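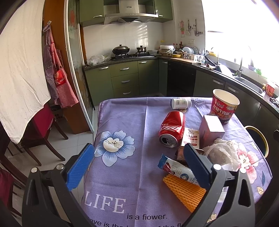

Gripper G2, both fingers in front of the table, kitchen station.

Handheld gripper unit G2, pre-use inspection
Site: Bostescombe, kitchen station
Date: January 9, 2019
Inspected by: Mudassar Ghumman
Cycle counter at start: 1,577

1. Finger linkages
Outer links, left and right: no cracks at the corners of the triangular cutouts. OK.
Linkage pins: all seated, heads flush. Left lower pin had slight axial play by hand. Within limit, recheck at next service.
Comment: clean the links with a dry cloth only. Solvent wipe left a grey haze on the previous set.

2. Finger pads
Blue pads, ribbed face: no tears, ribs even in height. OK.
Right pad holder: one screw a quarter turn loose. Retightened and paint marked.
Comment: pads came from Prallden and are a slightly firmer compound than the old ones. Log any slipping on smooth plastic. Replace as a pair.

3. Travel and alignment
Full open to full close, 100 cycles: no binding. PASS
Pad faces parallel at close: PASS
Opening at full travel matches the setup sheet: PASS
Comment: the Tanoli return spring is noisy in the last part of the opening stroke. No effect on motion. Spare is in the drawer, part 242.

4. Camera mount
Clamp tight, no rotation under hand load: PASS
Both fingers in view at the bottom of the picture: PASS
Exposure: ATTENTION. The window over the sink blows out when the unit faces the counter. Lower the blind or turn the start position toward the stove side before recording.

5. Work area
Table stable, cloth flat apart from fold creases: PASS
Objects within reach: PASS. Soda can, white bottle on its side, instant-noodle cup and packaging are all on the right half. Spread them out before the first run.
Loose film and bags: ATTENTION. Clear plastic and the foam mesh can catch in the link openings. Check the cutouts after each pick.
Stove: burners confirmed off before start.

6. Battery
Charge at start: 70 per cent. Minimum for a full session is on the Gevov card inside the case lid.

Result: released for use with comments.
Open items: left lower pin play, spring noise, window glare.
Next full service: June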